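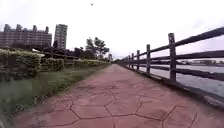
Gradham turned its back on the river for most of the last century. The mills faced the street, the loading docks faced the water, and people who lived two blocks away could go a whole summer without seeing it. Now there is a wide path with the river on one side and a trimmed hedge on the other, and a long rail fence follows the waterline. The surface is reddish concrete stamped to look like flagstones. Pascual Pereyra, 71, walks it most mornings before breakfast. He worked at the Domínguez dye works until it closed.

"My father told us never to touch that water," he said. "Some days it was green, some days it was purple."

The path took two rounds of funding and a long argument over parking. Brenda Daza runs a bakery on Bosa Street and was against it at first. She lost 30 spaces near her door. On a good Saturday she now sells 400 rolls, many of them to walkers, though she would still like the spaces back.

The next stretch would reach the old rail bridge. The city owns all but 200 feet of the land and is still talking with the owner of the rest.

Filed under: Towns & Rivers
2 comments
Back to top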